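Cleaning a play kitchen without wrecking it

Most of the advice going around on play kitchens was written by somebody selling a spray. I have looked after two of them, the second a hand-me-down that came with crayon in every seam, and I don't believe you need a special product for any of it.

Start with the stovetop. Printed burner rings are the first thing to go if you scrub them, and once the print is scratched it stays scratched. Damp cloth, drop of dish soap, dry cloth. The Griltida wipes a neighbor swore by left streaks on my glossy black panel that took longer to get off than the jam did. Maybe I got a bad pack. I didn't buy another to find out.
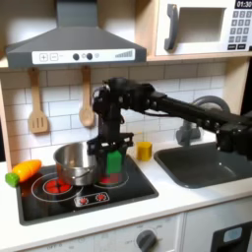 Page last changed: April, Thursday evening

Steel pots are fine in a bowl of warm soapy water, but dry them right away or the shine goes cloudy. Play food that comes apart in slices, like a toy carrot, is another matter. If the pieces are held together with hook-and-loop dots, don't soak them. Bradley Catterall wrote in to say he runs his through the dishwasher in a mesh bag and has had no trouble. He has been doing it for 7 weeks. I'd like to hear from him at Christmas.

Wooden spoons and spatulas: wipe, hang up, leave alone. People tell you to oil them. On a spoon that never meets soup I can't see the point, and small kids chew the handles anyway.

The sink basin collects everything. Crumbs, beads, a raisin if you're unlucky. Tip out what you can and get into the corners with an old toothbrush. Don't pour water in unless you know where it goes. Mine had no drain and a chipboard cabinet underneath, and the board swelled.

If the lights under the burners run on batteries, take those out before you store the kitchen. Damian Górecki says the Lokstead kind can be left in all winter. His garage must be drier than mine.

As for the Wragg "deep clean kit" at $185, I read the list of what's in it. Cloths, a brush and soap.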